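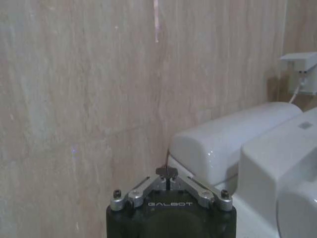 Last changed: April, 16:40 by T. Dahlgren

Ticket 573 – wrist cam view / restroom work rules, Tustville site
Status: open, waiting on Skokville
Opened by: Sipho Makhubela
Assigned: Embla Granström
Copied: Zhiqiang Xia, Solveig Björklund

Problem as reported

Arm stops on approach to the toilet, left end of the tank lid. Protective stop, no contact logged. Cleared it, ran again, same stop. Operator wants to know if he can turn down the approach limit to get past it. Short answer no, see rule section. Long answer below.

09:10 – Sipho
Stop comes in on the last part of the move, fingers up near the lid. Log says "zone margin", nothing on force. Wrist view looks clear to me, wall behind, lid to the right, big white fixture close on the right front. Battery fine. Restarted the arm controller, no change. Can I drop the margin to zero for one run?

09:25 – Embla
Please don't. Margin is a safety setting under our site rules, operators don't change it, not even for one run. Leave the arm where it is if nobody needs the room. If they do, use hand guide mode, back it straight out, then park. Send me the zone file name off the panel.

09:40 – Sipho
Zone file is flasthorpe_wc_b. Is that even ours??

09:45 – Embla
No it is not. That's the Flasthorpe layout, our room should be on the Tustville one. Would explain a margin stop in open air. Do not run again on that file. Tag the panel.

10:30 – Zhiqiang
Checked the load history. Wrong file went in with the Mahmoudi update, it picks the first name in the list if the site field is blank. Site field was blank. Put it back to Tustville and locked it. Have not run motion yet, want the points below agreed first.

Found while looking at the view

1. There's a white wall box in the corner on the right, looks like an outlet with a splash cover, and a thin white cable hanging from it and going down behind the tank lid. Not in either zone file. Needs a keep-out. Cables that hang free count as a snag hazard in our rules whatever they feed.

2. The near fixture on the right is not in the zone file as its own object. It sits closer than the tank and there's a gap between the two. The file treats both as one block, so the planner doesn't know the gap is there. Split them. Small gray patch on top of the near one might be a button or a label, somebody go look in person before we write it down as either. If button, it gets a no-touch mark.

3. Small bluish spot of light on the wall tile, lower left. Source not known. Glossy lid throws bright spots too. Zhiqiang to check if depth readings go bad around either one. Don't mask them out by hand.

11:15 – Solveig
Rules question from my side. Who signed the room off after the update? Good practice sheet says any change to software or layout = new walk-through, two people, one of them not the operator. I can't find a sheet for this room.

11:20 – Embla
There isn't one. My miss. Update was pushed over night and I had it down as "no motion change". Should not have been my call alone.

Rule reminder, for everybody on this ticket

Margins, speed limits, force limits: changed by the safety lead only, in writing, on the ticket. Not over chat.
Same stop twice in a row – stop trying and open a ticket. Clearing it a third time is what we write people up for.
Approach speed near ceramic is 50 mm/s max. Applies to dry runs as well.
Site field filled in before any file load. Blank field = no load.
Read the file name off the panel out loud during walk-through, the other person checks it against the door sign.
Door closed and sign out while the arm has power. Stop button in your hand, not on the floor, not on the cart.

13:50 – Zhiqiang
New Tustville file saved as draft. Fixtures split, keep-out drawn for the wall box and the whole cable drop down to where it goes out of sight. Behind the lid I can't see it so I blocked the full width back there. A bit generous, can be trimmed later.

14:05 – Sipho
Will that keep-out stop me reaching the left end of the lid?

14:10 – Zhiqiang
Shouldn't. Left end is well away from it. We'll know at the dry run.

Still to do

Gray patch, look in person – Sipho
Depth check – Zhiqiang
Walk-through sheet, signed by 2 – Embla and Solveig
Dry run on the draft file, no contact, after the sheet is signed and not befor
Ask Skokville if a blank site field can be made to refuse the load – Torunn

16:40 – Torunn
Sent the question to Skokville with the load history attached. Panel stays tagged until the sheet is in. Sipho, use the manual checklist for that room in the meantime.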